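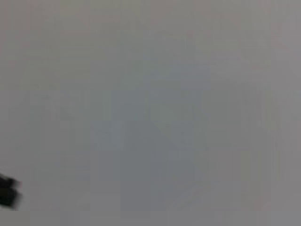
Home | Diary | Workshop notes | Archive | Contact

23 Jun 2020
Posted by the Hovland bench diary

Gray again. I spent the morning on the question of which gray to settle on for the back room, and it took longer than the painting will.

The two candidates are Sondano, a cool light gray, and Clendero, a step darker and closer to slate. I bought a sample pot of each in April and put them aside until the shelving was done. Both are sold as neutral. On the test board Sondano picks up a slight warm cast toward evening. Clendero stays flat until the lamp is on, then goes a little blue.

Method: two coats of each, 50 minutes between coats, foam roller, no thinning. The first coat of Clendero dragged at one end and left a ridge, so I sanded it back and started that half again. Lost an hour. The roller sleeve had shed, and I should have run tape over it first.

Area to cover is 308 square feet with the door and window taken out. The Dereo calculator says one can will do it in a single coat. I don't believe it. The wall by the window was patched last winter and the filler will pull paint, so that section gets primer first and I will buy two cans.

A matte finish hides the patching better. Eggshell wipes down better. Went with matte - the room gets little traffic, and every eggshell wall in this house shows lap marks at a low angle.

Decision at the end of the day: Sondano on the walls, Clendero on the shelf backs only. Leftover paint went into a jar with the mix code on the lid. Brushes washed. Tape still to buy, up to 10 rolls if the hardware store has the narrow one.

Comments (3)

graypaint_7: Matte marks if you lean anything on it. Keep that jar.

Tollgate: What grit did you use on the ridge?

Hovland bench diary: 220, by hand.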